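The Night Bus to Vedside

I only took the night bus because I'd missed the good one, the 10 o'clock, and because my sister had told me if I wasn't there for breakfast she'd give my room to the dog. So there I was at the Raravthorpe depot with a bag of plums and one shoe that squeaked, and the driver looked at my ticket and said, "Oh, you're 628."

I said I was pretty sure I was seat 28. She shrugged and tore it anyway.

There were 3 of us on board. A man asleep under his own coat, a girl with a cello (the cello had the window), and me. We went up past the Keltel reservoir with the lights off, and I ate plums and felt sorry for myself, which I'm very good at after midnight.
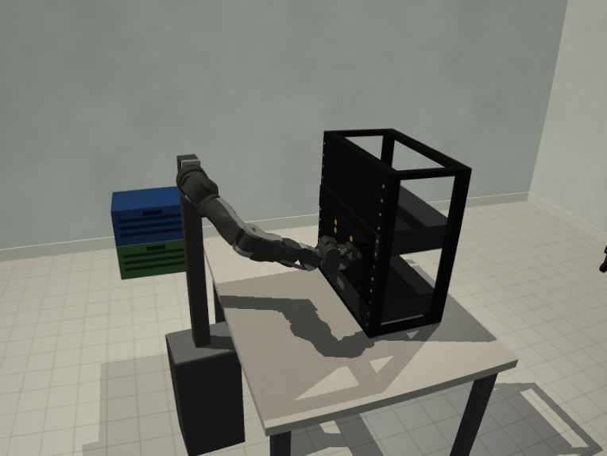 Then the girl leaned over and asked if I'd mind holding the cello for a minute. Well, of course I didn't mind! I'd never held one before. It was heavier than I'd guessed, and every time we hit a bump it hummed a little – a low, grumpy sort of note, like somebody being woken up.

She went up front and talked to the driver, and the bus pulled over by a field and the two of them got out and just stood there looking up. I shuffled to the door, still hugging the cello, and looked up too. So many stars. I'd lived under them for years and mostly looked at my feet.

"You want a plum?" I said, and they did.

We rolled into Vedside at a quarter to six. My sister was on the porch in her robe, and the dog was already on my bed.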